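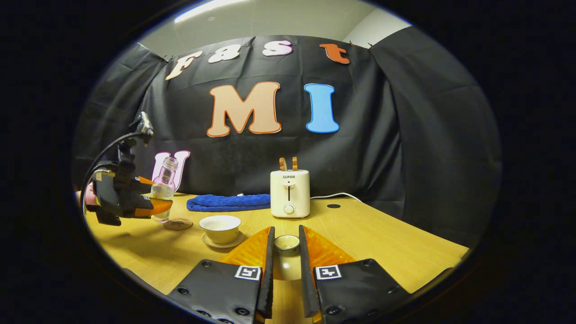

3.2 Breakfast things and the order they are set out

We came to the breakfast table rather slowly, by way of a good many conversations about what people keep within arm's reach in the morning and what they are happy to get up for. The households in our Condlow study kept diaries through March, and Gwawr Prydderch read every one of the 684 entries with great patience. What struck her first was how seldom anyone wrote about food. They wrote about where the cup went, whether there was room beside the toaster for a plate, and who had moved the towel – small matters, but ones they plainly cared about.

Figure 2. Toaster with two slices of toast, teacup on its saucer, and a folded blue towel behind the cup.

The towel deserves a word of its own. In 29 of the homes it lay on the table all through the meal, and Trefor Edwards has argued (kindly, and at some length) that it works as a border between the hot things and the drinking things. We are inclined to agree with him, though the Tresason diaries are less clear on the point.
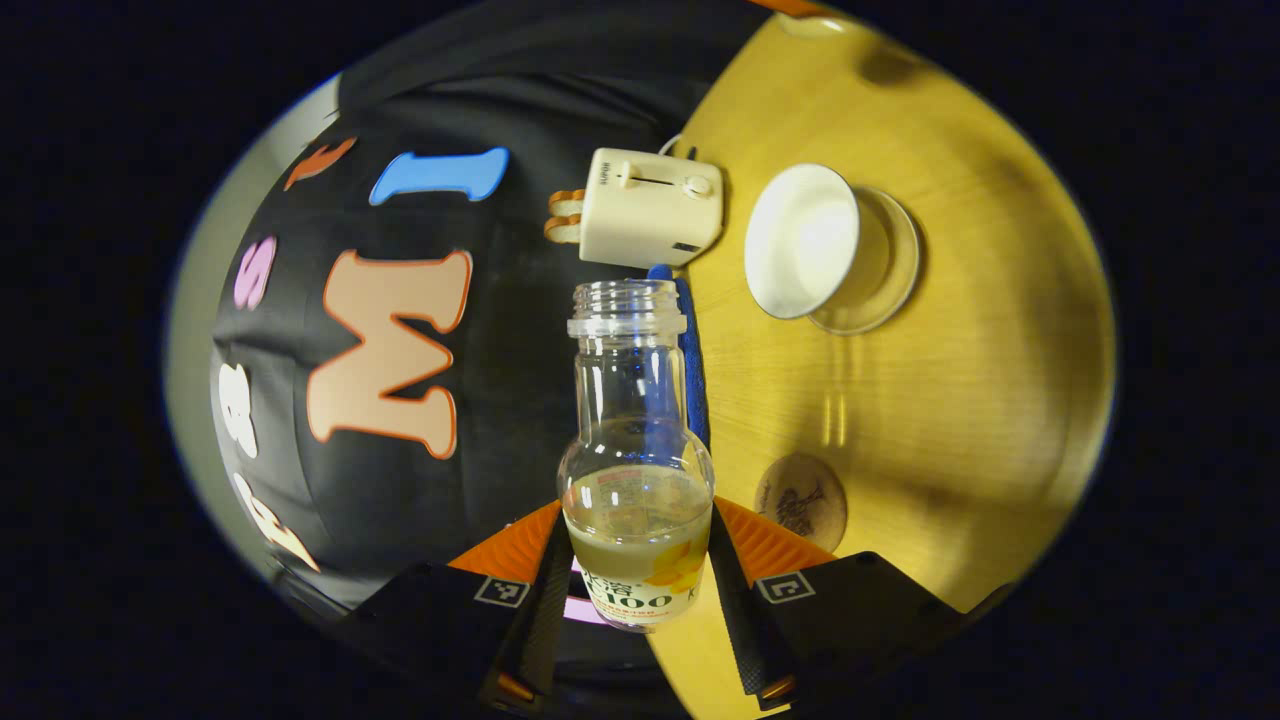 Bottles gave us more trouble than anything else on the table, for the simple reason that people do not agree on when a bottle is finished. Some of our diarists cleared one away as soon as the last cup was poured, while others let it stand until evening and felt quite comfortable about it. A glass bottle with only a little pale, cloudy liquid left near the bottom, and no cap on it, as in Figure 3, falls squarely in the disputed middle. We coded such bottles as "in use" whenever they were upright on or above the table, and the Gough households were coded the same way.

Figure 3. Labeled glass bottle, uncapped, with a small amount of liquid remaining.

The clearing of cups and saucers is taken up in Section 3.3, together with the Skondent diaries.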